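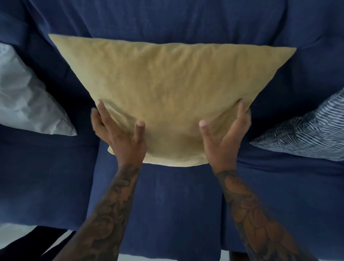
4.2 Cushions and the daily reset of the sofa

Of all the things that were moved in the living rooms we studied, loose cushions were moved most often and written about least. The 20 households in Borkcombe kept a tidying diary for 28 days, and the Uncombe coding scheme gave us 3000 separate entries across all rooms. Cushions appear in diaries from every household, but usually as part of another job. A typical entry reads "did the front room," and only the follow-up interview brought out that doing the front room meant folding the throw, clearing the cups and putting the cushions back. For this reason we treat the diary entries as a low estimate of how often cushions were handled, and we rely more on the interviews in this section than in Section 4.1.

By a loose cushion we mean a filled cover that is not part of the seat or the fixed back of the sofa. Seat cushions that lift out for cleaning were coded separately, under upholstery care. Bed pillows brought into the living room were coded as loose cushions for as long as they stayed there. One household moved two pillows downstairs during a spell of illness and left them on the sofa until the end of the study.

Most participants described the same basic job. The cushion is picked up from wherever it has ended up, its filling is pushed back into shape, and it is set against the back or arm of the sofa. We call these steps recovery, shaping and placing. They are not always distinct. Several participants shaped the cushion while carrying it, and two never shaped cushions at all, on the grounds that they would be flat again by evening. Figure 6 shows a square cushion being held in two hands in front of a sofa. The hands are low on the cushion and the cover is bunched where the fingers press in, while the corners at the top edge remain pointed.

Corners came up in the interviews far more than we had planned for. The interview guide asked about color, number and position, and had no question on shape. Participants raised it themselves. A cushion with full corners was described as "done" or "sitting right," and one with slack corners as "tired." Some people pulled each corner out in turn from the outside of the cover. Others opened the zipper and pushed the corners of the pad into the corners of the cover by hand, a job they did after washing and at no other time. Where the pad was the same size as the cover, participants complained of empty corners however often they reshaped them. Those who had bought a pad one size larger than the cover made this complaint less, although we did not measure the pads and cannot say how much of the difference was due to size and how much to the type of filling.

The filling affected how the shaping was done. Feather pads were struck on the sides or dropped on one edge. Fiber pads were squeezed and pulled, and participants said that hitting them made little difference. Foam blocks were only placed. In the one household that used Stefanou pads throughout, the diary mentions shaping on most days in the first week and rarely after that. The participant put this down to being busy and had not changed her mind about how the cushions should look.

Placing followed house rules that were clear to the people living there and seldom written down. Square cushions were set either flat on their lower edge or turned to stand on one corner, and participants had firm views on which was correct. In shared households these views sometimes differed. One couple reset the same pair of cushions to different positions at different times of day, each believing that the other had simply not finished the job. Neither had raised it before the joint interview.

Contrast with the sofa was the other common theme. Participants with dark sofas, most often navy, gray or brown, tended to own at least one cushion in a strong lighter color, and mustard, rust and cream were all mentioned. They gave two kinds of reason. The first was appearance: a dark sofa was said to look heavy with nothing on it. The second was practical. A bright cushion on the floor beside a dark sofa was noticed and picked up, and a dark one was stepped over. A participant with a navy three-seater from the Cavus range told us that she kept her dark cushions in the bedroom for this reason. Against this, lighter covers showed marks sooner and were washed more often, and the creases left by washing were a source of irritation in their own right. Only one participant ironed covers.

The time at which cushions were reset varied less than we expected. The diaries show a peak in the evening, after children's bedtime in the households that had children, and a smaller one before visitors arrived. Morning resets were rare and came mostly from participants who worked at home and sat in the same room. In the evening group, the reset was often the last thing done before sitting down, so that the cushions were put in order and then leaned on within minutes. When asked about this, participants did not find it odd. They explained that the room had to be right before they could rest in it. One said that she liked to be the person who spoiled it.

We also asked where cushions went when the sofa was needed for something else, such as a guest sleeping over or laundry waiting to be folded. The floor behind the sofa was the usual answer, followed by an armchair. In 5 households there was a set place, in each case a basket or a chest, and these households reported fewer cushions left out overnight. They also owned more cushions, so the comparison should be read with care. It is taken up again in Section 4.4, together with blankets and throws, which shared the same storage in all but one of these homes.

Figure 6. Square mustard-yellow cushion held in both hands in front of a navy fabric sofa. Note the bunching along the lower edge and the rolled seam between the hands.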